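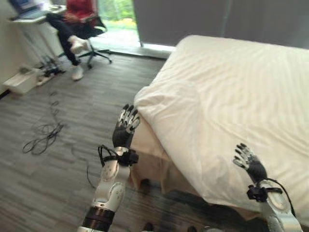 Subject: Re: [rikach-quilters] batting weight for a winter cover

On Sunday a list member wrote:

> I have the Nemon wool batting in the 6 oz weight and plan to use it
> in a queen size cover, quilted by machine. The shop says it can go
> up to 6 inches between lines of stitching. Has anyone left it that
> far apart? Also wondering if I should wash the batting first.

I used the same batting two winters ago and kept my lines at 4 inches. It has been through the washer several times on the wool setting and has not shifted. I would not go as wide as 6 on a queen. The weight of the cover pulls on the batting when you lift it out wet.

Do not wash it first. Unroll it the night before and let it lie flat, and the folds will relax. If they don't, put it in the dryer on no heat for a few minutes.

For the backing I bought the Miltard cotton, the 88 inch wide one. That was too narrow for my queen and I had to add a strip down one side. If yours is going to hang over the edge of the mattress, measure the drop before you order. Mine shrank a little as well, so wash the backing even though you leave the batting alone.

Thread was a 1000 yard cone and I had plenty left over.

One question of my own. Does anyone still have the Tymoshchuk feather pattern, number 1092? My copy is missing the corner piece and the shop no longer carries it. I only need a tracing of the corner and will pay postage.

Ellen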